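Adden open day, simulator demo

povach16
Went Sunday, got there early. The arm demo ran in the simulator on the big screen. Kuo-hua Tseng ran it and took questions. Worth the drive.

fornia_1727
What was it picking up? Last year it was only blocks.

povach16
Household stuff on a couch this time. I grabbed a still from their page.

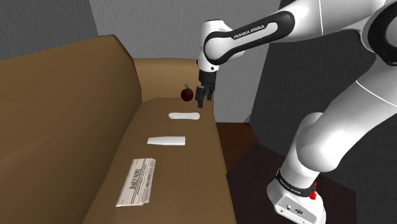

Franka arm over the far end of the couch, gripper open, newspaper at the near end

fornia_1727
So no real hardware. I would not call that a demo.

kuo1514
Disagree. They said 20 runs back to back - try that with a real arm in one afternoon.

fornia_1727
A rendered cushion doesn't sag like mine does. Show me the same task on a real couch.

povach16
I asked him about that. He said the lab arm is booked until January.

kuo1514
Then I'll go again in January.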